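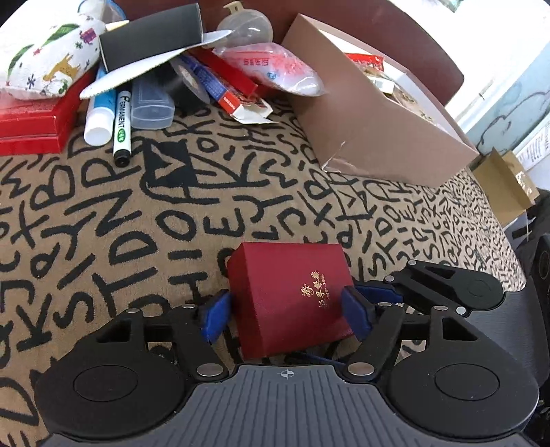

*Small red box with gold Chinese characters, on a lettered tan cloth.*

# Measuring distance to a historical road in a regression

Many papers in economic history ask whether places near an old road do better today. The steps below cover how to build the distance variable, choose a sample and run a first set of estimates. They assume a digitized road line, a layer of modern district borders and one outcome per district, such as years of schooling. The worked case is the Stundari post road, with 1244 districts in the raw file.

## 1. Clean the road line

Load the line and check for gaps. Old maps are often traced sheet by sheet, and segments can fail to meet at the sheet edges. Snap endpoints that are clearly the same point. Leave real gaps alone, such as a river crossing by boat, and record each one in a notes file.

Keep two versions of the line:

- `road_main`: segments confirmed by a written source
- `road_all`: confirmed segments plus those inferred from terrain

Use `road_main` for the main tables and `road_all` as a check.

## 2. Project before measuring

Distances computed on raw latitude and longitude come out in degrees, and the length of a degree of longitude changes with latitude. Reproject both layers to a system in meters that suits the region. Confirm that both layers report the same system before going on.

## 3. Compute distance

Measure from the district centroid to the nearest point on the line. If population is uneven within districts, use the population-weighted centroid. Modern population may itself be a result of the road, so report the plain centroid as well.

Save the result in kilometers. Two forms are common:

- log of one plus distance
- an indicator for lying within a cutoff

In the Stundari case the cutoff is 15 km, which Liv Fjeld took from the spacing of the relay stations. Set the cutoff before looking at the outcomes.

## 4. Restrict the sample

Comparing districts on the road with districts in a distant desert says little. Drop those beyond a fixed outer band, and drop the districts holding the road's end points. Capitals and ports were chosen as end points for their own merits - the places in between are closer to accidental.

## 5. Add controls

Include elevation, slope, distance to the coast, distance to the nearest river and soil quality. All of these were in place before the road. Do not add modern road density or current income to the main model. Both may be channels through which the old road works, and controlling for them biases the estimate.

Add fixed effects for the 23 provinces.

## 6. Standard errors

Neighboring districts share shocks, so ordinary standard errors are usually too small. Report spatial errors with at least two distance cutoffs. Clustering by province is a weaker option here with so few clusters; if you use it, add a wild bootstrap.

## 7. Placebo line

Draw a least-cost path between the same end points using slope only. Repeat steps 3 to 6 with distance to that path. Where the two lines overlap for long stretches the test has little power. Tuva Eklund's version drops the overlapping stretches and reruns both models on what remains.

## Common errors

- Signs reversed: a negative coefficient on distance means that closer districts have higher outcomes.
- Missing islands: centroids of multi-part districts can fall in the sea. Plot them.
- Merged districts: border changes can leave one code attached to two shapes. The raw Stundari file had 12 of these, all in the south.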